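Okley Center Opens Its Handling Laboratory to Visitors

July 30, 2026

The Okley Center welcomed 100 guests to its handling laboratory for the summer open day. Visitors were received in the main hall and taken through in groups of 8, with a short talk before each demonstration. The Drasier project, which began in May, was shown to the public for the first time. 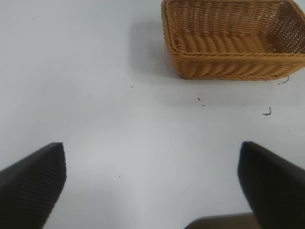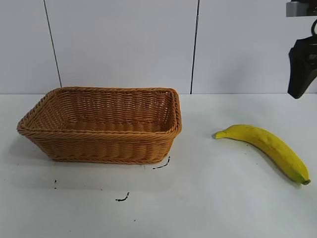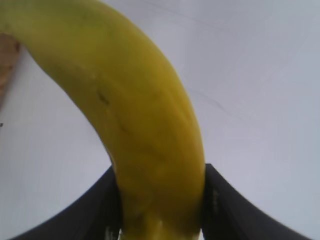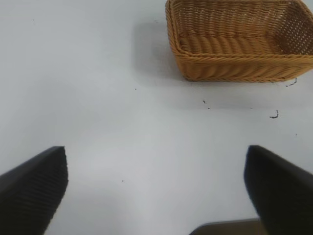 Basket and open gripper at the Drasier station.

The Drasier project studies how a robot arm may handle ordinary groceries without damage to them. Soft produce remains the most demanding part of the program, and the staff spoke at some length about grip force and the choice of finger surface. A banana held near one end, with most of its length standing out beyond the fingers, places a different load on the grip than one held at the middle — a point that drew many questions from the groups. The project plans to record 3000 trials, of which 300 have been completed.

Guests also toured the Ichikawa workshop, where gripper parts are made and repaired, and viewed a display on the history of the Claltcombe site. Light refreshments were served in the courtyard.

The Center thanks all who attended. Schools and local groups wishing to arrange a visit may write to the front office.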